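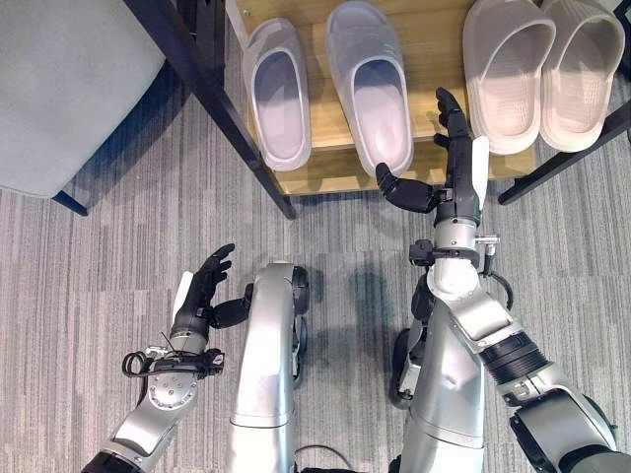
8 min read

Talk notes — why your front hall never stays neat
Library meeting room, Irkstead, 25 November 2020

START. Thank them for coming out on a wet night. Phones off. Say slides will go up on the Wadell page after.

Opening question, wait for hands: who came in tonight and put their keys in the same place as yesterday? Who has lost a glove since fall? Don't rush this. Let them laugh.

Main idea, say it slow. A small house doesn't have a storage problem first, it has a door problem. Everything comes in through one hole in the wall. Mail, coats, school bags, dog leash, wet umbrellas. If there's no spot for a thing inside the first few steps, it goes on the stairs. Then the stairs are the spot.

My own house — tell the stairs story. Short version! The long one ran over in Wadell and we lost the Q&A.

NEXT. The walk-in test.
- go outside, lock the door, wait a minute
- come back in with your arms full, groceries if you have them
- notice where your hands want to drop stuff
- thats where the shelf goes. Not where it looks good

People always want to skip this and go buy hooks. Tell them hooks are fine, hooks are cheap, but put them up with tape first and live with the tape till the weekend.

Height. Kids hang nothing above their own chin. Adults bend for nothing they use daily except shoes. So shoes low, keys at hand height, hats up top, and the thing you use in March and never again goes in the closet.

Depth. Big one. Hall in our row houses is narrow and a deep cabinet eats it. Angled shelf for shoes sticks out less than a flat one. You lose a bit of room for boots. Worth it in a tight hall, maybe not if you have a mudroom (who here has a mudroom? nobody, ok)
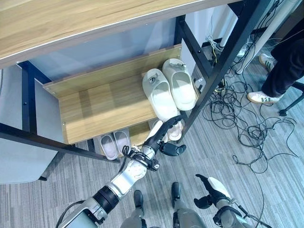

Photo: Agbeko

Also stacking. Two levels is plenty. Third level down is where old sneakers go to die. If you need a third level you need fewer shoes, sorry.

Check the screws once a year. Anything near a front door gets kicked.

MAIL. Ask for a groan here. Mail is a job, it isn't a thing to store. Open it standing up, next to the recycling. One tray for stuff that needs an answer. When the tray is full you sit down and do it, no second tray.

The Estiron flats — good case, use it. 18 units, all the same floor plan, all the same tiny entry. Went round with a tape measure. Everyone had fixed it differntly and most had fixed it badly, me included when I lived there. The ones that worked had a bench and almost nothing else. Bench, a few hooks, light you can reach with your elbow. Unit 301 had a fold-down seat, cost next to nothing, I still think about that seat.

Light! Don't forget light. People buy a bigger shelf when what they need is a brighter bulb. Can't find the other shoe in the dark.

Money part. Keep it quick, someone always asks. My whole hall came in under $200 over two years, most of it the bench. Don't do it all in one go. Do the floor first, then the wall, then stop.

If time: renters. Tension rods, over the door hooks, freestanding bench. Ask before drilling, get it in writing.

If NO time: jump to homework.

HOMEWORK. One bag. Take out of the hall whatever hasn't moved since summer. Put it by the bed, not the basement, so it annoys you. Decide by Sunday.

Questions. Repeat each one back, room has bad sound at the rear. Chairs need stacking before we leave.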